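Skinstead Kitchen Set

Summary

Skinstead is a set of teleoperated kitchen counter recordings for training and testing manipulation policies. It holds 400 episodes from a single arm with a two-finger gripper. Each episode has color video, joint states, gripper opening and a short text instruction. Operators drove the arm by hand through the Terkeo control software, version 2.

Collection

Recording was done in furnished home kitchens. Appliances and cleaning supplies stay on the counter during recording, including items that the instruction does not mention. Operators were told to leave the background as they found it and to move only the named object between episodes.

The arm starts each episode above the counter. The operator reads the instruction, presses the start pedal, and presses it again when the task is done or given up. Episodes run up to 42 seconds. Anything longer was stopped and recorded again.

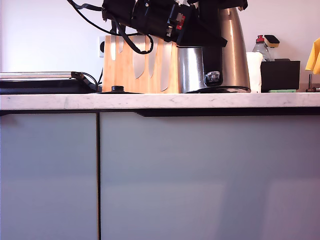

Reflective objects are kept in the set on purpose. Polished metal gives poor depth readings, so depth is not included in this release. Users who need it should estimate it from the color video and expect errors near shiny surfaces.

Labels

Each episode carries one of three outcome labels: done, partial, failed. The operator enters the label right after the episode and a second person checks it from the video. Where the two disagree, the second label is kept and the field "disputed" is set to true. Failed episodes are not removed. Filter on "outcome" if you want only clean demonstrations.

Splits

train: 215 episodes
The rest is divided between validation and test by kitchen. No kitchen appears in more than one split.

Known problems

Gripper opening is logged at a lower rate than joint state and is repeated to fill the gaps.
Instructions were written by a small group and reuse the same verbs.
The arm often hides the target just before contact.

Contact

Yen-ting Tu (recording, file format)
Waltraud Aigner (labels, splits)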